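Monum Laundry Folding – Read Me First

Maintained from Nostidthorpe. Last revised April 29, 2018.

Hello, and welcome to the Monum folding set. If you have downloaded the folder and are wondering where to begin, begin with this page, put the kettle on if you like, and then open the notes for the first garment. I have tried to write down everything I would want to know if somebody handed me a large pile of other people's laundry records, and I'm afraid that has made it a bit long.

What is in it

Monum is a collection of folding sessions, all done with ordinary clothes of the sort you would find in any family's wash. There are 3323 folds altogether. Of these, 600 are towels and pillowcases, which we did first because they are kind to beginners (they have corners you can find!), and everything after that is clothing – T-shirts, sweatshirts, a few pairs of pajama bottoms and a great many plain tops in strong colors.

I get asked about the colors more than anything else. We went for brights where we could, because a crease in a bright cloth shows up as a darker band that you can follow with your eye, and the same crease in a navy sweatshirt is a misery to find. Orange and red have been my favorites all along. Grays and dusty pinks are in there too, since real laundry is mostly that sort of thing, and it would be a poor sort of collection that left them out. 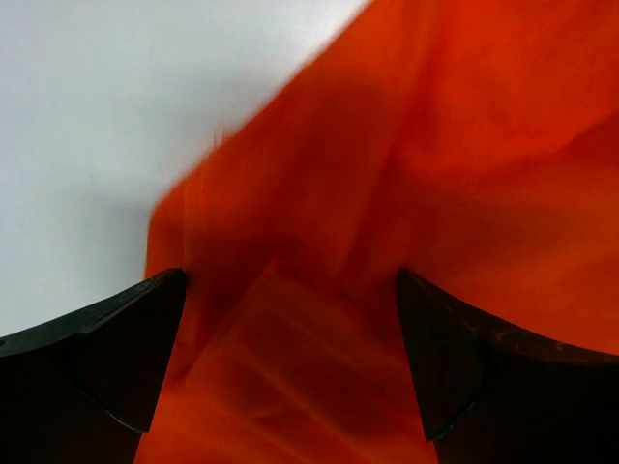

Thin cotton behaves quite differently from sweatshirt fleece, and you will want to keep that in mind as you read the notes. A thin top swings and billows when it is lifted and then settles with a ripple down the middle, so it usually needs a smoothing pass before the first fold. Fleece drops where you let go of it and stays put, bless it, but it builds up height so quickly that the last fold likes to spring open again.

How a session goes

Each session starts with clothes in the basket and ends with clothes in the stack, or as near to that as we got. One garment comes out at a time and is laid on the white table. The sides go in, the hem goes up, and the finished piece is put on the pile. We didn't sort by color or by size beforehand, so a pile may have a big sweatshirt sitting on top of something quite small, and the edges underneath will stick out a little. I think that is how most people's shelves look anyway.

The folding notes are plain text, one file for each garment, with these fields:

garment: what it is, in everyday words
color: as it looked to us under the room lights
folds: the order they were done in
finish: flat, fair or rumpled
remarks: anything else, often nothing

A word on "finish," as it causes the most arguments. Flat means you would put it straight in a drawer. Fair means you might give it a pat. Rumpled means the thing is folded in the sense that it is smaller than it was, and there I leave it. The Marncombe sessions were graded more strictly than the Derese ones, so please don't compare the two without reading the grading sheet in each folder.

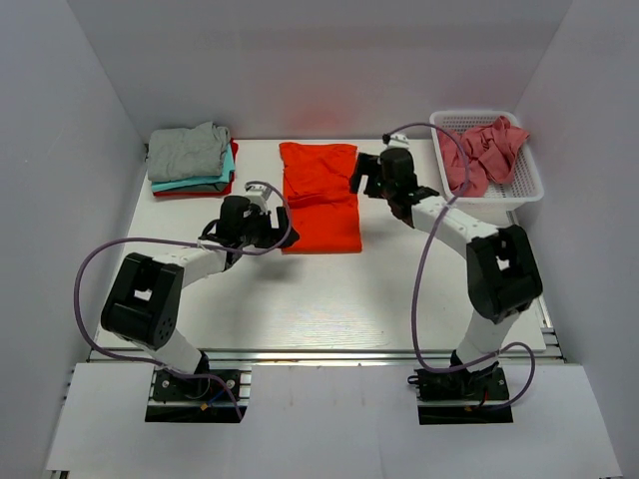

Derese wrote back after the first release to say that the stack ought to be graded as well as the single garments, as a shirt marked flat can easily be pushed out of shape by the next one landing on top of it, and at their end they had started checking the whole pile once the basket was empty. I thought this was very sensible and have added a file called stack_notes to the later sessions. The earlier ones don't have it, and I'm not going to guess at grades months afterward.

Known problems

The color words wander. What one person called coral another called red-orange or just orange, and 2 garments appear under different names in different sessions. A corrected list is planned for October.

Some of the towels were washed partway through the work and came back a good deal fluffier, so their later folds are thicker than the earlier ones.

Inside-out garments were folded inside out. We talked about turning them first and decided to leave them as they came out of the basket, with a line in the remarks – or there should be a line, and if you find one missing, do please write and tell me which file.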